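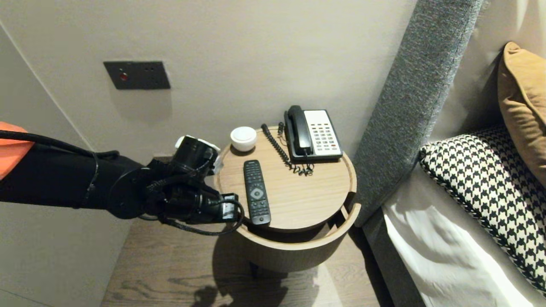

4. Bedside tables, guest rooms

Ms. Saxena reported on the round wooden tables. The raised lip was considered satisfactory. The tray holds a corded telephone and the TV remote, and the telephone cord takes up much of the space in front of the telephone.

Ms. Chaudhary asked that a shorter handset cord be priced with Karkard. Mr. Tiwari noted that the August order, no. 3442, covered telephones only.

Resolved: that the telephone stay at the back right of the table and the remote be placed at the center front in all rooms at Nenetside. Ms. Shukla to amend the room sheet.

5. Purchases

A sum of 602 was approved for replacement cords. Ms. Bisht asked that the invoice be sent to her office. The request for new lamps was held over.

6. Next meeting

Date to be set by Ms. Bisht. Minutes recorded by S. Shukla, 2020-11-03.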